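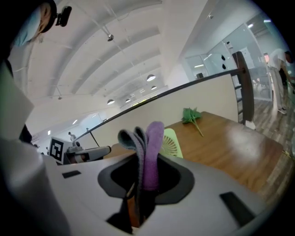 3.2 Cloths and table surfaces

The second part of the study dealt with the cloths themselves: how they were folded, which ones were picked up together, and where they were set down between uses. Our earlier report (Mazurek and Dai) treated the cloth as a fixed item and looked only at the table after wiping. Staff at the Darkard and Trulach dining rooms told us this left out most of what they do. A cloth is refolded several times in the course of clearing one table, and each refold gives a fresh face.

Diaries were kept for both sites. Each entry noted the color of the cloth, the kind of fold, the surface it was used on, and whether a second cloth was in use at the same time. After removing entries with no fold recorded, 634 remained. We did not try to recover the missing ones from memory.

Folds were sorted into three kinds. A flat fold is a cloth doubled or quartered and laid under the palm. A strip fold is a cloth brought into a narrow length. A loop is a strip bent back on itself so that the rounded part stands free. Figure 2 has both of the narrow forms. The gray cloth is bent into a loop, and the purple one stands taller right beside it, pressed against the gray. The two are pinched together at the bottom. Entries of this type were coded as "paired," whatever the colors.

Figure 2. Gray and purple cloths folded into strips and held together, with a wooden tabletop and a leafy sprig behind.

Paired cloths caused some trouble in coding. Cieślak read them as one thick cloth and gave them a single line in the diary; Luik gave them two. We settled on two lines with a shared number. This raises the count for busy periods, and readers comparing our totals with other work should keep it in mind.

Color was meant to separate tasks, but the rule differed between sites. At Darkard, gray was for tabletops and purple for chairs and rails. Trulach had the same colors in stock and no written rule, and cloths there moved freely from one surface to another. When asked, most of the Trulach staff said they went by feel and took whichever cloth was closest.

Table finish mattered more than we expected. On glossy wood, such as the orange-brown top in Figure 2, streaks show under side light, and wipers often went back over the same patch with a new face of the cloth. Matte tops got one pass. Loose items on the table also changed the fold. With plant cuttings, crumbs or small packets present, strip folds were more common, and the wiper worked around the item or pushed it toward the edge before starting. Leafy sprigs were a special case. They were usually lifted off by the stem and put back afterward, and several diary entries note bits of leaf caught in the cloth.

Slotted chair backs were wiped last or skipped. A flat fold does not get into the slots, and a strip has to be threaded through each one. Witkowska has suggested a narrower cloth for this job, which we plan to try at Trulach in December. Partition rails are covered in Section 3.3.

2 comments | 300 shares
Last updated: Friday, September 28, 2018
Contact the authors | Copyright Ramum | Back to top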